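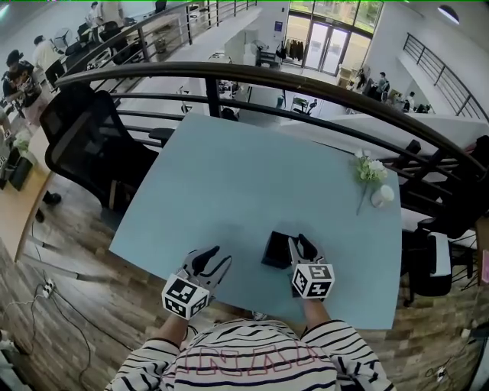
Progress Report: Condwood Shared Workspace, Upper Level

Submitted to the Londholm Fund, 3rd March

1. Summary

The grant awarded in December supports the furnishing of the upper level at Condwood and the preparation of its tables for daily use. Work is proceeding within the approved budget. Of the 19 tables in the plan, 11 have been delivered and placed.

2. Work completed

The light blue table has been placed against the curved railing overlooking the lower level, with mesh-backed seating beside it. Its top is kept almost clear. At present it holds a small black box, a sprig of artificial white flowers and a small white vase or cup, which is lying on its side in the view supplied with this report. The final arrangement of these items has not been agreed.

Heloísa Camargo has drafted a one-page guide to clearing and resetting tables at the end of the day. Tridari, the furniture supplier, has confirmed the terms for replacement parts.

3. Matters outstanding

Six tables are due from the Mendoza warehouse next month. The remaining 2 were returned with damaged legs — the supplier has accepted the cost. Tiburcio Ocampo is reviewing whether items should be left on tables next to the railing overnight.

4. Request

We ask the Fund to approve the transfer of unspent delivery money to the seating line. No increase in the total award is sought.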